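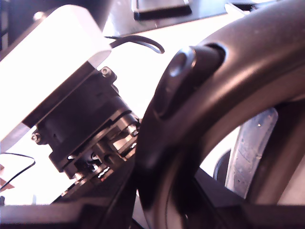
In the Madport kitchen: white housing, black shell.

Sreekumar Chacko measures a kitchen twice before he draws it. The first pass is structural: walls, floor level, services. The second is of the things that will live on the bench, which he regards as fixed loads with footprints. "People give you the fridge dimensions to the millimetre," he says. "Ask about the kettle and they hold their hands apart."

Chacko set out the kitchen at Madport for the joinery firm Hellier, where he has worked for seven years. The bench run is 2096 mm, shorter than most he draws, and it takes almost all of the daily work in the room. We spoke at length about that run, starting with the doors under it.

The fronts are light grey, smooth and matte, and they differ in width. Clients sometimes query this on the drawings, expecting an even division. Chacko sets the division from the contents. Narrow cupboards are for things stored upright, such as trays and chopping boards. Wide cupboards are for pots, which stack badly and need room for two hands.

"If you halve the run you get two cupboards that are both slightly wrong," he says. "A stockpot goes in at an angle, then it lives on the bench, and then you've lost the bench."

The cost of a wide door is at the hinge. A wide leaf is heavier and puts more load on the top fixing, and any sag shows first in the vertical gap beside it. Hellier adds a hinge once a leaf passes a set weight and asks for the gap to be checked again after the first summer. Chacko would like it checked after the first winter as well. Few owners book the second visit.

There are no knobs on the wide front. It opens from a recessed channel under the bench edge, a profile Hellier orders from Trollitz and cuts to length in its own shop. Chacko prefers a channel in narrow rooms, where a projecting handle catches pockets. He concedes the maintenance. "Crumbs go in it. Flour goes in it. A dry paintbrush first, then a damp cloth. If you start with the damp cloth you make paste."

He asks for a 10 mm drip groove on the underside of the bench, set back from the front. Water running over the edge lets go at the groove before it reaches the channel. It adds one pass in the workshop, and he has had it struck off quotes more often than any other line. He puts it back on the next drawing.

The bench itself is white with faint grey veining and a thick front edge. The vein pattern was chosen from a full sheet, a point on which he is insistent. A hand sample can fall entirely between veins, or entirely on one, and a client who has approved it has approved very little. At Saliba, the yard that supplies the sheets, he has the piece stood up and looks at it from three metres.

A pale surface has a practical drawback. Coffee and turmeric both show at once, and tea shows by the end of the day. Chacko does not count this against it. On a dark speckled top the same spill goes unseen until somebody puts a sleeve in it.

His advice on what to stand along the back wall is more restrictive than most owners expect. He allows knives and whatever boils the water, and after that he begins asking questions. Each item is given a zone, and the zone includes the space required to lift the item clear.
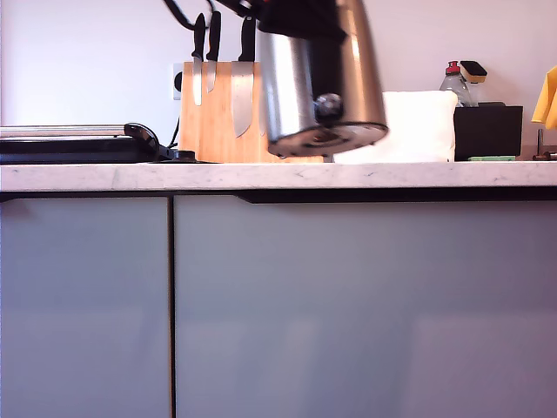 "The lift is the part that gets missed," he says. "A kettle doesn't go straight up. It tilts as it leaves, and it swings a bit if it's full. So the zone is wider than the base."

He applies the same reasoning to knives. In a slotted block the blade is hidden and the handle has to identify it, which works until there are two handles alike. On a magnetic face the whole blade can be read. He likes a light timber face for this, with the handles up and the widest blade at one end, where it can be taken without reaching across the others. The blade should be rolled off the timber along its spine. Dragging it sideways scores the face and dulls the edge.

A block of that sort needs a clear approach from the front. Chacko leaves a hand's width on the side nearest the kettle and is unhappy with less. Boxes are what erode it — tea, cereal, anything bought in a carton and never decanted. They go to the back wall first and creep forward from there.

I asked about the depth of the cupboards. The internal figure is 558 mm, and he would not have made it shallower. The space at the back is used for things fetched twice a year, a fish kettle or the large jug, and he tells owners to put those in on the first day, before the front row fills.

The bench height took longer to settle. He has the main cook stand at a trestle with a board on it and chop an onion, then packs the trestle up or down until the shoulders drop. "You don't ask them what height they want. They'll tell you the height they've got."

Shims were the last matter he raised. The Madport floor falls slightly towards the outside wall, and the cabinet legs were wound out to suit, then locked. He keeps the leg settings pencilled inside the narrow cupboard, on the left side panel near the top, in case the kickboard ever has to come off.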